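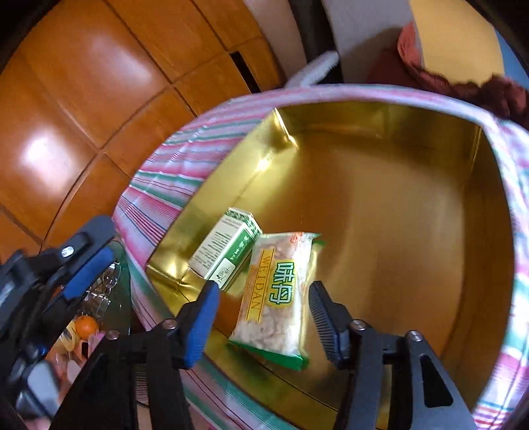 What goes in the gold box first, cartons or soft packets?
Cartons. Push them up against a wall of the box, then lay the packets beside or over them.

Okby box packing notes
README, last touched Thu 28 July

What this is
Notes and photos for packing food gifts into the gold-lined boxes with the striped cloth over the rim. Goes with the packing list (separate file, packing_list.csv). One row per box, 79 rows right now. December batch not in yet.

The box
Shiny gold inside, wide flat bottom. Striped fabric around the rim -- pink, white, lavender, green, thin dark red lines. Pull the cloth back over the sides before you start or it gets in the way. Lining creases at the corners, dont try to iron it flat. It marks.

What goes in
- small cartons, e.g. the white and green one
- clear food packets, e.g. the WEIDAN (味丹) one with the bright green seal
- Proter tissue, one sheet, on top, never underneath
- card, last

Overlap is fine. A packet can sit partly on a carton. A carton on a packet, no.

Columns
box_id -- number on the sticker under the box
cloth -- striped or plain
items -- what went in, in order, split by semicolons
label_as_printed -- copy what the pack says, any script, don't translate
packed_for -- Grornari or Dumitrescu order
notes -- dents, torn tissue, swaps

Known problems
- 7 rows have no cloth value. Will fill in when the boxes come back out.
- early rows say "bag" where later ones say "packet". Same thing.
- plant symbols and little emblems on packs are not recorded, only words
- gold lining throws glare, so check small print against the pack itself and not the photo
- box 70 is listed twice, second one is right

Adding rows
Pack first, write after. Keep to the order things went in. If you swap an item, change the row and say so in notes, dont make a new one. Numbers over 100 are saved for the December boxs.

To do
Split the items column properly. Add sizes for the plain-cloth boxes.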